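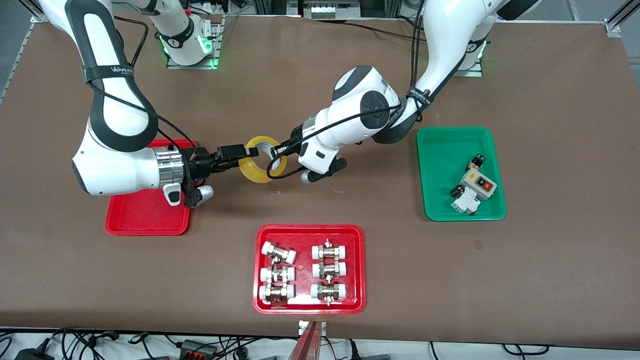

Two arms, one roll of tape: the Hirkus bench at our October open day.

Hirkus Two-Arm Sorting Bench
Sold by Cenden. Demo bench at the Windus showroom.

If you came by on Wednesday, you probably ended up at this table, and so did we every time we had a free minute! The Hirkus pairs two arms over one shared work surface, and it's the hand-to-hand work that gets people leaning in — both grippers closing in on the same roll of tape, with trays of pipe fittings and electrical parts set out on the tabletop.

What we love about it for small shops is the mix. Switch boxes, fittings with brass nuts, a wide ring of see-through yellow tape... these are awkward shapes, and they don't sit the same way twice. The trays are plain shallow ones in red and green, so you can try your own parts without ordering anything special (bring a handful, please do).

Each demo runs 40 minutes and starts with the arms parked, so you see the setup as well as the sorting. We keep groups to 3 visitors per bench and leave time at the end for questions.

Details
Arms: 2, each with its own gripper
Table width: 1,760 mm
Trays: red and green, supplied with the bench
Setup time on site: 60 minutes
Control software: Arruda, installed before delivery

Demos are free but need booking — use the Windus visit form and pick Hirkus from the list. Tell us what parts you'd like to bring.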